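Unit 6: Evaluating a Packaged Two-Arm Cell
Handout, revised Jan 9, 2026
Prepared by Kenna Kerr and Ismail El Ouafi

6.1 Purpose of the unit

Units 1 to 5 treated the arm, the gripper and the controller as separate parts. In practice a small plant buys them together, with software, a simulator license and a service contract. The buyer then has to decide from documents and a short trial whether the package will do the job. This unit uses one such package, the Veko two-arm bench cell, as its case. The case customer is Tultholm, a contract kitchen that wants to automate the loading of meal trays.

Read the Veko quotation in the course folder before the lab. Note which items are priced, which are listed as included, and which are mentioned only in the cover letter.

6.2 What is on offer

The quotation covers two arms with parallel-jaw grippers, a common controller, a teach interface, a simulation package and 18 months of remote support. Fixtures, guarding and floor work are excluded. Food-contact finger pads are a separate line and carry a longer lead time than the rest.

The simulation package is delivered first. The customer is expected to build a model of the task, run it, and sign off on a cell layout before hardware ships. Changes to the layout after sign-off are charged by the day. Much of the commercial risk for the customer therefore sits in the simulation stage, and this unit spends most of its time there.

6.3 Terms used in the quotation

Cycle: one complete tray, from the first pick command to both arms back at their ready poses.

Assisted cycle: a cycle that finishes after an operator presses resume. Veko counts these as completed. Tultholm does not. The difference has to be settled in writing before any acceptance test.

Reach envelope: the volume in which the tool point can be placed in at least one orientation. This is larger than the volume in which a useful grasp can be made. Brochure drawings show the first. Ask for the second.

Shared zone: the region both arms can enter. The controller offers two modes. In lockout mode one arm waits outside while the other works. In tracked mode both may enter and the controller checks link distances continuously. Lockout is slower and much easier to validate.

6.4 Acceptance criteria

The draft test plan, written by Esperanza Whitfield for the customer, calls for 200 consecutive cycles in simulation with item start poses varied within stated limits. The following are recorded for each cycle:

cycle time
number of grasp attempts per item
final pose error of each item
minimum distance between any link of one arm and any link of the other
stops, with cause code

A cycle with a dropped item is a failure even if the item is picked up again. A cycle in which an item comes to rest on the tray rim is also a failure. Oskari Kallio's comments on the draft, attached as Appendix B, argue that the pose limits are too narrow to represent hand-loaded supply. Students should take a position on this in the lab report.

6.5 Grasp choice and placement
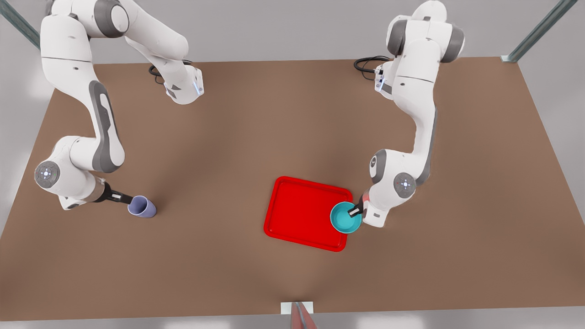

Grasp choice determines what the placement step has to correct. A parallel-jaw gripper can take open tableware across the outside of the body or by the wall at the rim. Outside grasps center the item but need clearance on both sides and a jaw opening wider than the body. Rim grasps suit wide, shallow items and need only a narrow gap, but the load hangs to one side of the fingers and any slip turns into tilt. The turquoise bowl is held by its rim and overlaps the lower right corner of the red tray, so the pose to examine is the bowl's relation to the tray edge; if the jaws opened with the bowl centered over that edge, 6.4 would score the result as a rim failure. The purple cup, in the other gripper, is tipped slightly, and its target pose must include an orientation as well as a position. The tray is rotated slightly on the table, so placement targets should be written in the tray frame and converted at run time.

6.6 Limits of the simulated result

Contact is the weakest part of the model. Friction values are supplied as defaults and should be replaced with measured ones for the actual tableware and pads. Cable drag is not included in the arm dynamics. Report simulated cycle time and simulated success rate separately, and do not combine them into a throughput figure.

6.7 Lab assignment

Work in groups of 2. Run the supplied task once in lockout mode and once in tracked mode with the same random seed. Submit the logs, a table of the five recorded quantities, and a one-page recommendation to the customer. Jennylyn Bañez will grade the logs; the recommendation is graded separately. Reports are due in March, before the visit to the Grumcombe site.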